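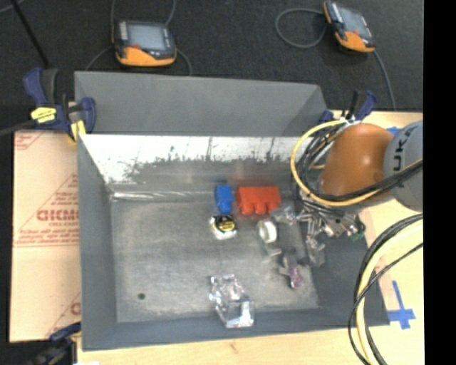

What size metal bin do I need for small stuff on a workbench?

Get one wide enough that you can lay your whole hand flat on the bottom and still move it around. Depth matters a lot less than people think, and a low front matters more than either.

Okay, so that's the question I get the most, and I've put it at the top so you don't have to dig through my rambling to find it. The rest of this page is about the bin I sell, the Flureo sloped bin in gray metal, and how I use mine (I have more than one, I can't help it).

Flureo Sloped Bench Bin
Color: gray
Finish: bare brushed metal inside
Item number: 1532
In stock: yes
Ships from: Grornadwood

What it is

It's a big open-top bin with walls that slope, a tall panel at the back and a low front. You park it on a table and you throw things in it. Tape measure, roll of tape, little packages of whatever came in the mail, the plastic the little packages came in... it all goes in the bin. Then on a good day you sort it out, and on a bad day at least it's all in one place and not rolling around behind the radiator.

I used to keep my bench things in a row of small plastic tubs, and I loved how they looked for maybe a week. Small tubs are great if you know where everything belongs. I never do! I'd be standing there with one odd thing in my hand, no tub for it, and it would end up on the windowsill. With one large bin I can put the odd thing down and get on with my afternoon.

Why the slope

The sloped walls do two jobs. Small items slide down toward the middle where you can reach them, and your wrist doesn't bang on a straight edge every time you go in for something. My old bin had straight sides and I had a permanent sore spot under my thumb from it.

The tall back is there so you can toss things in from your chair. I'm not a good shot and I still get most of it in. If you're left-handed or you work standing up, just turn the bin until it suits you, it really doesn't care which way it faces.

About the scuffs

I want to be straight with you on this. Bare metal scratches. Mine got scuffed on the floor of the bin almost right away, and the back wall picked up thin scratches too, and under a bright lamp the metal throws a strong white glare that makes every mark show. If you want something that stays pretty, please buy the painted tray from Clirkwood, it's a lovely thing and I won't be hurt. If you want something you can drop a tape measure into without wincing, this is the one.

The glare does take a bit of getting used to. Clear plastic packaging is the worst for it: shiny wrapper on shiny metal, and you can look right past it. I moved my lamp over to the side and that helped a lot. A friend lines hers with a piece of felt, and I tried that too, but the felt collected every bit of fluff and thread in the house, so out it came.

What I keep in mine

Tape, always. Standing a roll on its edge makes it easier to grab than laying it flat, though it does wander. A tape measure (a small one, the big one lives in the car). Small packages I haven't dealt with yet. Bright things are so much easier to find against the gray, so if you're picking out little tools or toys or craft bits to live in here, go for red or blue and leave the dark gray ones on the shelf. I have lost a dark gray marker in this bin for the better part of a week, and it was in there the whole time.

And empty wrappers, I'm sorry to say. I tell myself I'll pull them out at the end of the day.

Where to put it

A solid table, please. It takes up a good part of the tabletop, so measure before you order. I've had 2 returns since I started selling these and both were because the table was too small. If your table is wood and you care about it, put a thin mat under the bin, since metal corners and soft pine don't get along. A carpeted floor nearby is nice too, because whatever you miss with lands quietly.

Cleaning

Wipe it with a damp cloth and dry it straight after. Skip the steel wool. For sticky tape residue I use a drop of cooking oil on a rag, leave it a few minutes, then dish soap. Tip it forward over the trash for crumbs and dust.

From a customer

"Bought one for the shed in December and my wife took it for her sewing room. Bought another. It's heavier than I expected and I like that." Donal Mac Suibhne

Ordering

The first batch was 500 bins and I have 16 left from it. The next lot comes through Ó Ceallaigh, who handle my deliveries, and I'll put the new ones up here as soon as they reach me. Same bin, same item number. I pack every one myself, so if yours turns up with a dent, write to me and I'll sort it out.

I don't do lids. People ask, and I get it, but a lid on a bin like this just becomes a shelf, and then you have a pile on top of the lid and nothing in the bin. If you really need it covered, a folded dish towel does fine.

Page updated Mar 24, 2020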